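Chapter 4
Reading the Label: What Outdoor Clothing Claims Can and Cannot Tell You

A rain jacket is sold twice. It is sold once by the fabric maker, who persuades a clothing brand that the cloth will keep water out and let sweat escape, and a second time by the brand, which persuades you. By the time the hang tag reaches your hand, the claim has been shortened, rounded and cheered up by several people who will never wear the jacket in a storm. This chapter is about taking the claim apart again.

We begin with the word "waterproof." Most shoppers take it to mean that water will not come through. On a tag it usually means that a piece of the fabric, often a new and flat one, held back a column of water in a test. The test says little about the zipper, the cuffs, the hood or the needle holes along the shoulders, and those are the places where hikers tend to get wet. A jacket can have excellent fabric and still leak at the collar. Its tag will describe the fabric.

"Breathable" deserves even more doubt. There are several ways to measure how much water vapor passes through cloth, and they do not agree with each other. A maker is free to pick the method that flatters the product, and the number printed on the tag may come with no mention of the method at all. Two jackets with the same figure may feel quite different on a climb. Two jackets with different figures may feel the same, especially in warm, damp air, when sweat has nowhere to go no matter what you are wearing.

Consider the Lavside shell, which we will follow through this chapter. The first catalog to carry it called it "fully breathable in all conditions." Sunee Phromma, then a buyer for a small chain of mountain shops, asked the maker which conditions had been tried. The reply listed one room, kept at one temperature, with a dry fan running. She ordered 12 jackets instead of the larger lot she had been offered and lent them to trail guides for the month of April. The guides' notes are reprinted at the end of the chapter. They are worth reading in full, partly for how little they match the catalog and partly for how little they match each other. 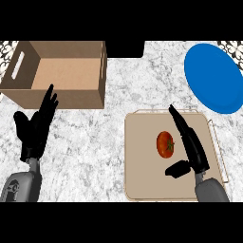

Figure 4.1. Simulated workspace with two robot arms, an open cardboard box, a blue plate and a tomato on a cutting board.

A field trial of this kind has faults of its own, and we should be as hard on it as we are on the tag. The guides knew which brand they were wearing. Some walked fast and some walked slowly. One wore a thick cotton shirt under the shell for the whole month, then complained that he was clammy, and no jacket on the market would have saved him. Loose reports like these can raise a question. They seldom settle one, and a brand that quotes them in its advertising ("tested by real guides") has usually left out the dull ones.

What about price? The trade likes to suggest that cost and dryness rise together. Up to a point they may. A very cheap jacket often has untaped seams, and that is a real fault you can check by turning it inside out. Past the middle of the range, though, the extra money tends to go toward lower weight, a helmet-sized hood, a nicer zipper pull or the name on the chest. The Costache and the Doltwood, compared later in this chapter, differ a good deal in price. After some 18 washes apiece, our own notes on how they shed water are hard to tell apart.

Washing brings up a claim that rarely appears on the tag in large type. The beading you see on a new jacket comes from a surface finish, and that finish wears off. Once it is gone the outer cloth soaks up water, feels cold and heavy, and slows the escape of vapor. Many owners decide at this stage that the jacket is leaking, and buy another. Some shops are happy to agree with them. A wash and a fresh treatment would often have been enough – but a bottle of treatment is a much smaller sale.

Before you go on, find a rain jacket you own or can borrow. Copy out every claim on its tag or its web page. Beside each one, write down what was measured, by whom, and on what: the cloth, or the finished garment. Leave a blank where you are not told. Keep the sheet, as you will need it for Section 4.2, where we look at the Imetti scale and ask why a single score for "storm protection" became so popular with retailers.

Key terms in this chapter: face fabric, membrane, seam tape, surface finish, wetting out, vapor transfer.

2 comments
18 shares

Chapter text last revised Sep 30, 2019 | Contact | All rights reserved | Back to top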